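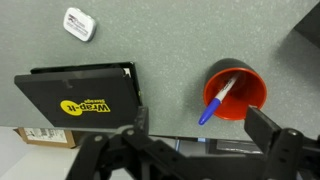
Military Engineers in Peace and War
Handout 5: Bridges, floods and the long memory of a regiment

Welcome back, everyone, and thank you for bearing with me last Thursday when we ran over (again!). We had just got as far as the question of what sappers do when there is no war on, and I'd like to pick it up there.

The word "sapper" comes from the sap, a trench dug towards the walls of a besieged town. It was slow, dirty work, and dangerous too – the digging party was often within easy musket range. By the nineteenth century the same men were laying roads, surveying coastlines and throwing bridges over rivers in spate, and it is the bridges I want you to think about this week.

Please read the Boychuk extract, pages 86 to 94. Réjean Boychuk writes about a flood relief column which put a floating bridge across the Makris in a single night, with more than 300 villagers waiting on the far bank. He is very good on rope and timber, a little less so on the villagers, and I'd be glad to hear what you make of that.

Questions to bring along:

Who gave the orders during the relief work, the army or the district?
Why do you think the regiment still marks the crossing with a parade each November?
Thierry Baudry calls such parades "drill for the memory". Do you agree with him?

Baudry's essay is in the blue reader, shelved at 649 in the library. Do put it back when you've finished with it, as we have only the one copy between us.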